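Arūnas Lill
04/08/2019

Right, I've been promising a thread about Clandum for ages and it's raining, so let's go. If you've never played it: it's an old city builder where you run a harbour town, the graphics are tiny, the music is gorgeous, and I love it more than most things I own.

You start with one jetty and a fish shed. No tutorial, just a little grey seagull who says "Trade is the tide" and leaves you to it. First time I played I went bankrupt before I'd worked out that the boats need rope. (The boats need SO much rope.)

What hooked me was the people. Every townsperson has a name and a daily walk, and you can click on one and follow them all the way home. There's a baker in the Grirnton map who goes the long way round past the lighthouse every single evening, and I've never dared build anything on her path.
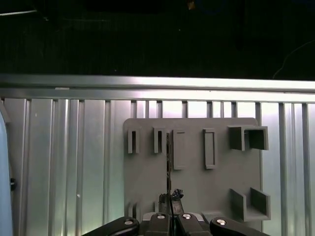 Grirnton is the map I'd give to a beginner, by the way. Lots of flat land, a deep bay, timber right next to the water. You can make a complete mess of your roads and still have a nice little town at the end of it.

Putar is the other extreme. It's basically a cliff with a beach at the bottom. I've tried it 13 times and only got past the second winter once, and that was by selling all my salt and living on turnips. Best evening I've had with a game in years!

A word on the roads, since people always ask. Don't do a grid. I know, I know, a grid looks tidy. But carts in Clandum hate crossroads and they'll all stop and be polite to each other until your fish goes off. Long curvy streets with T-junctions. Ugly on paper, lovely in practice.

Also: build the school early. It costs a fortune and does nothing at all for ages, and then one spring you suddenly get a clockmaker and a doctor and your whole town changes. I always get a bit emotional about the clockmaker.

The biggest town I've ever managed had 3,000 people in it. At that size the sound is wonderful. Zoom in over the market and you get bells, gulls, someone hammering, a dog that I have never been able to find. I used to leave it running while I did the washing up.

On what to play it on: it'll run on more or less any desktop you can get your hands on. You don't need a fancy graphics card. It does like a bit of memory once the town gets big, because it keeps track of every last herring.
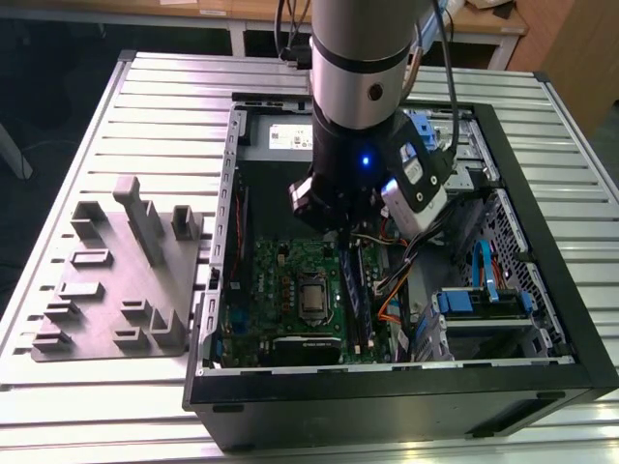 Desktop tower with its side panel off.

If it plays too fast for you (mine did, summer went by while I was still reading the menu) go into settings and cap it at 60. Everything settles down straight away and the sea looks much better too.

Now the really good bit, the fan maps. There's a whole set by someone who goes by Chaiyaporn and they are beautiful. Rivers that flood in spring, islands you can only reach at low tide, one with a ruined abbey where the monks will move back in if you leave them enough orchards.

I've played 20 of the Chaiyaporn maps now and my favourite is still the marsh one. You build on stilts! There's hardly any farmland so you end up trading eels for everything. My town smells terrible, I'm sure of it, but the lanterns over the water at night are so pretty I keep stopping to look.

A few of us are starting a shared game in October. Everyone plays one year, then passes the save file on to the next person with a short letter from the mayor. Last time I inherited two breweries, no bread and a very cheerful letter.

If you fancy a turn, reply with your favourite map and whether you're a rope person or a salt person. Total beginners very welcome, you can have the spring after mine and I promise to leave you some fish.

Oh, and if you know where that dog is, please tell me.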